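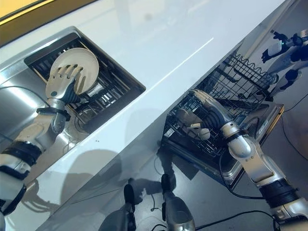
Our Visit to the Nirneo Open Day

Student project report by Odair Miranda, submitted 27/10/2022

Back in July our teacher passed around a flyer for an open day at Nirneo, and I put my hand up before she had finished reading it out loud. I have been curious about household robots ever since I started loading the dishwasher at home (my least favorite job by a long way), so a demonstration of robots handling dishes sounded like the perfect subject for my project. There were 21 of us on the bus to Skurkwood, and the ride was long enough that most of us had eaten our lunch before we got there.

The kitchen demonstration

The staff gave us a short welcome talk and then took us through to the kitchen area, where there was a long white counter with a sink and a dishwasher. I had expected something like a factory arm bolted to a bench, so it was a nice surprise to see a robot with two arms, two legs and real fingers. It held a round plate upright by the bottom of its rim at the black rack in the sink, with its other hand down in the lower rack of the dishwasher. I think I stood there with my mouth open!

Our guide explained that a plate is harder than it looks. It is thin and smooth, and if the fingers close a little too high or too low it can tip. The team had recorded 1,112 practice grabs for the dish project, which they call Paewai, and she said they still learn something from the ones that go wrong. I liked hearing that, as my own experiments mostly go wrong too.

Bowls and the ribbed gripper

The part I enjoyed most was watching a bowl being handled over the dishwasher rack with a dark, ribbed gripper. A bowl has no flat side to hold, so the gripper has to follow the curve, and I kept thinking about how my own hand does this without asking me first.
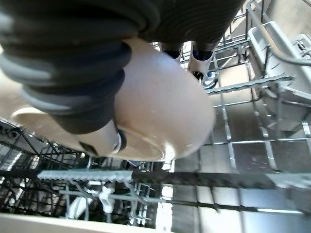

Figure 2. The ribbed gripper holding a bowl over the wire rack.

We had some 12 minutes for questions at the end, and I asked four of them, probably more than my share. My favorite answer was about glasses – the guide said clear things are difficult because the cameras can look straight through them.

What I would do next

For the second half of my project I want to build a simple gripper out of a Diltosach kit and test it on plastic bowls from our kitchen. I would like to compare smooth fingers with ribbed ones and write down how often each one drops the bowl. My mother has asked me to please leave the good plates out of it.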